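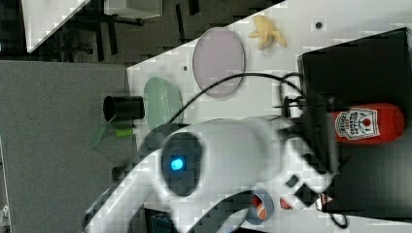 Ketchup on its side across the black box, with the green bowl and the lilac plate on the table.

Home Kitchen Laundry Kids Garden Ask Denise

Clearing the tea table without losing your mind (or the lid of the ketchup)
Last updated: August

I love a white table. I have wanted one nearly nine years and I'd have another tomorrow, but my goodness it shows you everything! Every dot, every crumb, every ring from the bottom of a cup. So most of what follows is what I've learnt from living with one, plus a few bits about bowls and plastic fruit, which in a house with small children end up being the same subject.

Start with the sauce. Always the sauce. It's the one thing on the table that can make more mess while you're clearing up the rest, so I get it off first. Wipe the neck with a damp cloth, work round under the cap where it goes brown and crusty, snap it shut and then put it away. If the cap is really clogged, take it off altogether and leave it in a mug of hot soapy water while you do everything else, then poke the hole through with a cocktail stick. I've used the end of a teaspoon before now and it only pushes the dried bit back in.

Do I store it standing up or lying down? Cap down if the bottle will stand that way, in the fridge door. I've had them on their sides plenty of times when the shelf was full, and it's fine so long as you've checked the cap clicks. Check it twice. I once had to wash an entire salad drawer.

Next, crockery. I stack in the order I'm going to wash, so the least greasy things end up on top: cups, then bowls, then plates. The pastel plastic sort is what we use for the little ones, and it's lovely stuff but it does hang on to tomato. Rinse it in COLD water first, then wash it warm. If you've already got an orange tinge, make a paste of bicarbonate of soda and a drop of water, rub it round with your fingers, leave it while you have a cup of tea and rinse. A sunny windowsill helps as well (my gran did this with her mixing bowls and I thought she was just short of cupboard space).

Now the toy food. Oh, the toy food. We must own every fruit going and it migrates. I've had a plastic strawberry go through the dishwasher and a plastic banana go to work in a packed lunch. My system is to have one bowl, the same one every time, and anything pretend goes in it the moment I see it. When the table's done, the bowl goes back to the play kitchen in one trip.

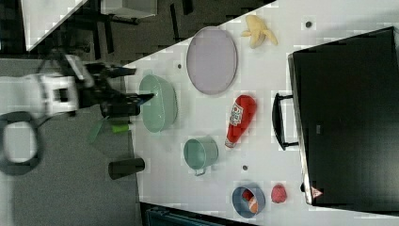

Peeled banana at the top, strawberry down at the bottom, and the ketchup on its side in the middle.

Toy fruit wants a proper wash now and then, especially if it's been sitting among the real dinner things. Warm water, washing-up liquid, an old toothbrush for anything with a bumpy skin. If a piece is hollow, don't dunk it. Water gets in through the seam and you'll never get it all out again, so just wipe those over and let them air on a tea towel.

Mugs and cups: if one's tipped over, have a look inside before you pick it up. I shouldn't need to write that down, and yet. For tea stains the bicarb paste does the job again, and a metal mug only needs a soft cloth because the scratchy side of the sponge will dull it.

Last of all, the table itself. Dry first, then wet. Sweep the crumbs into your hand or on to a plate, and only then go in with the cloth, otherwise you're just making paste. Work from the far side towards you. For the little dark specks that won't shift, lay a hot wrung-out cloth over them for a minute and try again, and if it's pen, a dab of the white non-gel toothpaste on a fingertip. Try it in a corner first!

Then dry it. I skipped this for ages and couldn't work out why it always looked smeary by the morning. A clean dry tea towel, big circles, done.

Comments

Bindu Kurup: The cold water rinse is a revelation, I've been scalding ours for years and wondering why everything was pink.

Stuart Kettle: Cocktail stick works. So does a pipe cleaner if you've any left over from craft things.

Lucero Huamán: Does the bicarb scratch shiny plastic? I have a set I'm quite fond of.

Denise Heywood: Not that I've noticed, Lucero, but go gently and use your fingers, no sponge. x

Ruoxi Fu: We found a plastic fried egg in the bread bin last week, so I'm starting a bowl tonight.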